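Rhea Enriquez – thread on the block-separation runs, Stilthorpe bench

1/ Short thread on how we score contact in the Lorkov runs. The policy holds a long thin tool in a two-finger gripper and has to change the spacing of a few blocks on a board. It gets wrist view and joint state, nothing else.

2/ The tool is the awkward part. The grasp is at one end and the useful end is a long way off, so a small error in wrist angle becomes a large one at the blocks. Red tool, dark green blocks, white board. The segmentation is deliberately easy so that we can look at control.
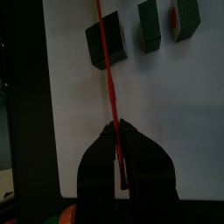
Last changed: June, 16:07

3/ We compared two ways of predicting contact. Mikow regresses a single point where tool and block will meet. Pruvost predicts a coarse heatmap over the board and lets the controller choose. Same demonstrations for both, 1000 in total.

4/ Held-out set is 37 layouts, 8 attempts each. An attempt counts only if the target block ends inside its zone and no other block has left its own. Tipped blocks are failures even when they land in the right place.

5/ Mikow is fine while the blocks are well apart. Put them edge to edge and it tends to average two plausible contacts, which lands it on the seam.

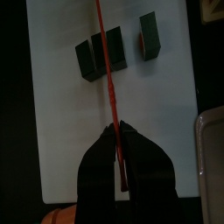 6/ Pruvost keeps both candidates alive until the tool is close, then commits. It is slower per attempt and it sometimes dithers – we cap that with a timeout, and a timeout is scored as a failure.

7/ Known weakness in both: depth along the tool. From the wrist, a tool above a block and a tool in front of it look very similar. The shadow on the board helps a bit. We tried masking shadows during training and both methods got worse, so the masks came out again.

8/ Not tested yet: other tool lengths, darker boards, any change of grasp part way through an attempt. The layout files and the scoring script go up once I have fixed the zone labels – two of them are swapped in the current version.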